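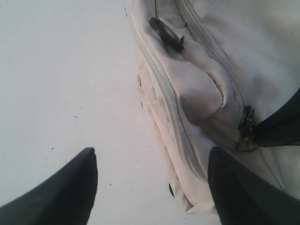
Olline fabric bag, off-white, laid flat on a white surface

Olline Storage Bag
Product code 376
Made for Mirnden Home by Baxter & Enport

The Olline is a soft storage bag for things that need to be kept clean and out of the light between uses. Most customers buy it for spare bedding, winter jumpers and table linen. It also suits shoes, hats and craft materials. It has no frame and no stiff panels, so it folds down small when there is nothing in it.

Sizes
The bag comes in three sizes. Small holds 7 litres, which is enough for a pair of pillowcases and a single fitted sheet, or two thin jumpers. Medium holds 10 litres and takes a single duvet cover with its pillowcases. Large is for double bedding and blankets. If you are between sizes, choose the larger one. An overfilled bag puts strain on the seams and will not sit flat on a shelf.

Colours
Off-white is kept in stock all year. Slate and moss are made in smaller batches and may take longer to arrive. Shades can vary a little from one batch to the next, so order matching bags together.

Filling the bag
Wash and fully dry everything before it goes in. Fabric that feels dry to the touch can still hold some damp at the hems, so leave bedding to air overnight if you can. Fold items to the width of the bag and put the heaviest at the bottom. Leave a hand's width free at the top.

The fabric lets air through. It will keep dust off but it is not waterproof, and it should not be stored on a garage floor or against an outside wall. For lofts, put the bag inside a lidded box.

Moths
The bag is not a moth barrier on its own. Wool and cashmere should be washed or brushed before storage. Cedar balls or lavender sachets can go in with the clothes, but do not let scented oils touch the fabric as they leave a yellow mark. Take woollens out and shake them at least twice a year. February is a good time to check anything put away before Christmas.

Washing
Empty the bag and turn it inside out. Wash at 30 degrees with similar colours, using a mild liquid detergent. Do not bleach or tumble dry. Reshape while damp and dry flat. A cool iron will take out the worst of the creases, though they do not affect use. Small marks can be sponged off with warm water and a little soap.

Labels
A pack of 7 plain card labels with cotton ties is sold separately. Write on them in pencil if you expect to change the contents.

Delivery
Orders placed before 2pm are packed the same day. Bags are sent folded in a paper sleeve. Standard delivery takes three to five working days. Slate and moss bags are sent when the next batch is ready, and we will email you with a date.

Returns
Unused bags can be returned within 28 days in their paper sleeve. If a seam fails in normal use during the first year, send us a photo and your order number and we will replace the bag. Labels cannot be returned once the pack is open.

Also in this range
Olline shoe bag
Olline blanket wrap
Olline card labels, pack of 7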